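May, bench notes, antibody screen for the Terer program

Started 7:40. Plates from the overnight incubation came out of the cold room with the seals intact. Plate 3 had condensation on the lid, so I spun it for two minutes before peeling.

Background for whoever reads this later. Trirkden has the option on our lead binder and their people want the repeat affinity data before they decide whether to take it into their own tox work. Domnica has the contract wording. What matters for the bench is that they asked for two independent lots, same buffer, same chip type, and raw traces as well as the fits. We had one lot with raw traces. The second lot (Cosmin's prep from the new cell line) was purified last week and has been sitting at 4 C in PBS. No azide in it.

Concentration check first. Lot A read as expected. Lot B read low on the first go, then came up after I mixed the tube properly. I had only flicked it. Three reads after mixing agreed, so I used the mean and wrote it on the tube cap and the side label. The old value is crossed out in the freezer log with my initials.

Ran size exclusion on both, 14 minutes per injection. Lot A is one clean peak. Lot B has a small shoulder on the front side, which I take to be dimer. Cosmin says he saw the same thing on the last fraction and pooled it anyway for yield. We agreed he will keep that fraction separate next time. I recut lot B from what was left on the shelf, lost a fair bit of volume, and the shoulder is mostly gone. The recut is lot B2 from here on. Please do not use the B tube in the door rack. It is only there until Dulce has taken what she wants for the stability set.

Binding runs. Top concentration 200 nM, two-fold down, five points plus a buffer blank. Regeneration with glycine, pH 2.0, one pulse. First cycle looked fine. By the third cycle the surface had lost capacity, more than I am happy with. Went down to pH 2.5 with two short pulses and the surface held for the rest of the morning. The early cycles are in the folder marked "pH 2.0 do not fit". They are raw traces, so they go to Trirkden with everything else, with a note.

Fits for lot A match the January numbers. B2 has the same on-rate and a slightly faster off-rate. I do not know yet if this is real. Could be the leftover dimer, could be the chip, which was on its second day. Fresh chip tomorrow, same order reversed (B2 first, then A), and if the difference follows the lot we tell them. Kurniawati wanted to know if we could just report the average. I said no, and she was fine with that once she saw the traces.

Cell assay. T cells from donor 14 thawed at 9:15, viability good, rested until noon. Plated with the target line at 5 to 1. Isotype control in the outer columns this time. Last round the edge wells dried out and we lost two of the top doses, so the outside rows now have plain medium in them. Cytokine readout is tomorrow afternoon. I put the supernatant plate map on the shared drive under Edeck, next to the old ones. Same layout apart from the controls.

Ordering. The detection reagent from Stoica is on back order and we have one vial left, enough for the plates already set up and one more. Octavian is asking them for a date. If it slips we can switch to the other pair, but then we need a bridging run and I would sooner not do that in the middle of an option package. Also low on 800 microliter deep-well blocks and on glycine buffer. I made 200 mL of the pH 2.5, labeled, on the second shelf.

Talked to Domnica after lunch about timing. Her reading is that the milestone is tied to delivery of the full data package, and a late second lot does not count against us as long as we notify them in writing first. She is drafting that note now, in case the off-rate question takes more than one extra chip. She needs one paragraph from me on the recut. I will write it tonight – plain facts, lot numbers, what was pooled and what was removed.

To do:
Fresh chip, B2 then A, pH 2.5 regeneration from the first cycle.
Collect supernatants at 24 hours, freeze in two sets.
Dulce to take stability aliquots, then the B tube goes in the bin.
Paragraph for Domnica.
Ask Cosmin for the fraction trace so it can go in with the recut note.

Left at 6:10. Instrument is on standby with the wash running.

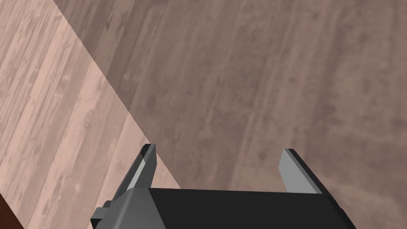 Sim render, two-finger gripper over wood surface.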